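로봇학습 게시판 > 논문/실험 이야기
제목: 데스크톱 분해 작업, 접촉 구간만 따로 학습시키는 방법 (결과 정리 + 질문 환영)

납땜하는고래
2026년 1월 24일 토요일

지난번에 예고만 해놓고 잠수 탔던 사람입니다. 드디어 결과가 나와서 올려요! 저희 팀 내부 이름은 Jirnari이고, 데스크톱 본체에서 부품을 꺼내고 다시 넣는 양방향 작업을 다룹니다. 재사용 부품 회수 라인을 생각하고 시작했는데 하다 보니 방법론 쪽이 더 재밌어져서 그쪽으로 많이 기울었습니다.

핵심만 말하면 이렇습니다. 전체 시연을 통째로 모방학습에 넣지 않고, 손목 힘 신호로 "접촉 구간"과 "자유 이동 구간"을 먼저 나눕니다. 자유 이동은 평범한 궤적 계획으로 처리하고, 정책은 접촉 구간에서만 돌립니다. 시연은 모두 1,535개 모았고 그중 926개가 드라이브 캐리어를 빼거나 꽂는 동작입니다. 나머지는 메모리, CPU, 케이블 쪽이고요.

카메라는 고정 하나에 손목 하나. 작업대 전체와 손목 시점 두 가지입니다.

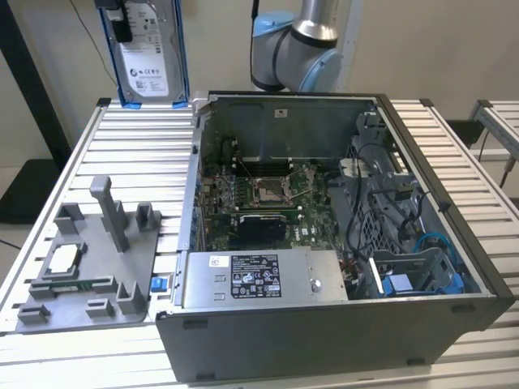
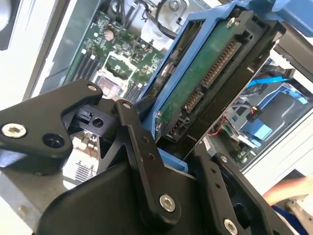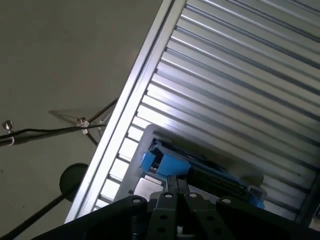

질문: 접촉 구간과 자유 이동 구간의 경계는 사람이 라벨링하나요?
답: 처음 176개만 사람이 직접 찍었고, 그걸로 작은 분류기를 학습시켜서 나머지는 자동으로 나눴습니다. 힘 신호의 변화율과 손끝 속도 두 가지만 입력으로 씁니다.

분류기는 정말 작습니다. 1차원 합성곱 몇 층이 전부인데 이게 생각보다 잘 버텨줘서 신났어요. 캐리어 삽입에서는 통짜 모방학습 대비 실패가 눈에 띄게 줄었고, 특히 살짝 비스듬하게 들어가다가 걸리는 경우에 스스로 뺐다가 다시 미는 동작이 나옵니다. 이런 건 시연에도 몇 번 없었거든요. 처음 봤을 때 실험실에서 소리 질렀습니다 ㅋㅋ

두번째서랍
오 축하드려요!! 기다렸습니다. 근데 하나 걸리는 게, 자유 이동을 플래너에 맡기면 케이블은 어떻게 하나요? 본체 안쪽 SATA 케이블은 매번 위치가 다를 텐데 충돌 모델에 안 들어가잖아요.

납땜하는고래
맞습니다, 거기가 제일 아픈 데예요. 지금은 케이스 윗면보다 높은 곳에서만 플래너가 움직이고, 그 아래로 내려가면 무조건 접촉 구간으로 취급합니다. 그래서 정책이 맡는 시간이 생각보다 깁니다. 케이블을 건드려서 멈춘 시도는 실패로 셌고요.

mute_gripper
찬물 좀 끼얹겠습니다. 높이로 강제 전환하면 결국 "본체 안에서는 정책, 밖에서는 플래너"라는 얘기인데, 힘 신호 분류기가 기여하는 게 뭔지 모르겠어요. 높이 기준만 쓴 비교군이 있나요? 그게 없으면 제목을 바꾸셔야 할 것 같은데.

납땜하는고래
있습니다! 본문에 빼먹은 제 잘못이에요. 높이 기준만 쓰면 꺼내는 쪽은 거의 차이가 없어요. 이건 인정. 차이는 거치대 쪽에서 납니다. 부품을 내려놓을 때는 본체 밖인데도 접촉이 있어서, 높이만 보면 플래너가 그대로 눌러버립니다. CPU를 고정구에 놓는 작업이 대표적이고, 여기서는 분류기 없는 쪽이 한참 밀립니다.

mute_gripper
그럼 거치대 위에도 영역 하나 더 지정하면 끝 아닌가요. 고정구 위치는 어차피 알고 있을 텐데.

납땜하는고래
고정구 하나면 그렇게 해도 됩니다. 저희는 배치를 자꾸 바꾸면서 모아서, 그때마다 영역을 다시 그리는 게 싫었어요. 다만 배치가 고정된 라인이라면 말씀하신 방법이 더 간단하고 디버깅도 쉽겠네요. 글에 이 한계를 적어두겠습니다.

비오는날캘리브
저는 고래님 쪽 손 들어봅니다. 예전에 Trondbridge에서 비슷한 조립 셀 할 때 영역을 손으로 지정했는데, 작업대를 조금 옮겼다가 영역을 같이 안 옮겨서 핀을 여러 번 휘어먹었습니다. 신호 기반이면 적어도 그런 사고는 줄어요. 대신 힘 센서 영점이 흘러버리면 분류기가 허공에서 접촉이라고 우기지 않나요?

납땜하는고래
우깁니다 ㅠㅠ 그래서 절댓값 말고 변화율을 넣었어요. 그래도 그리퍼 자세가 크게 바뀌면 중력 보상 오차가 튀어서 가끔 헛것을 봅니다. 시도 시작할 때마다 영점을 다시 잡는 걸로 일단 막아놨습니다. 우아하진 않습니다.

두번째서랍
손목 카메라 얘기도 궁금해요. 손가락이 화면 아래쪽을 꽤 가리는데 이걸 크롭하나요, 그대로 넣나요?

납땜하는고래
그대로 넣습니다. 크롭도 해봤는데 성능이 떨어졌어요! 가설이긴 한데, 손가락과 부품의 상대 위치가 정책한테 중요한 단서인 것 같습니다. 물체가 손안에서 미끄러졌는지도 거기서 보이니까요. 손가락을 마스킹해서 지운 버전은 삽입에서 더 나빴습니다. 가리는 건 단점이라고만 생각했는데 제가 틀렸어요.

Kumaresan Raju
한국어가 서툴러서 짧게 씁니다. 손목 카메라 결과는 저희 쪽 경험과 같습니다. 저는 Cuesta라는 작은 프로젝트에서 커넥터 삽입을 했고, 시연 2,000개에서도 크롭 버전이 따라오지 못했습니다. 그런데 고정 카메라를 빼면 어떻게 됩니까?

납땜하는고래
와 반갑습니다! 한국어 충분히 잘하시는데요. 고정 카메라를 빼면 삽입은 거의 그대로고, 어느 부품부터 집을지 고르는 단계가 흔들립니다. 반대로 손목 카메라를 빼면 삽입이 무너져요. 그래서 접촉 구간 정책에는 손목만 넣는 실험을 돌리고 있습니다. 계산도 가벼워지고요.

mute_gripper
그 결과는 보고 싶네요. 그리고 본체 기종이 하나면 일반화 얘기는 조심하시는 게 좋겠습니다. 캐리어 걸쇠 구조가 다른 기종에서 재시도 동작이 그대로 나오는지가 저한텐 제일 큰 질문입니다.

납땜하는고래
동의합니다. 일반화는 주장 안 할게요. 2월에 걸쇠 방식이 다른 케이스로 삽입만 따로 돌려볼 예정이고, 시연 추가 없이 먼저 해보고 안 되면 조금씩 넣어보려고 합니다. 망하면 망한 대로 올리겠습니다.

비오는날캘리브
분류기 학습 코드만이라도 먼저 공개해 주시면 안 되나요? 저희 로그에 돌려보고 싶어서요.

납땜하는고래
돼요! 주석이 엉망이라 그것만 정리하고 이 글에 링크 달겠습니다. 입력은 힘 6축이랑 손끝 속도, 시간 간격만 맞추시면 됩니다. 로그 주기가 다르면 보간하고 넣으세요. 저는 그거 안 맞추고 하루 날렸어요.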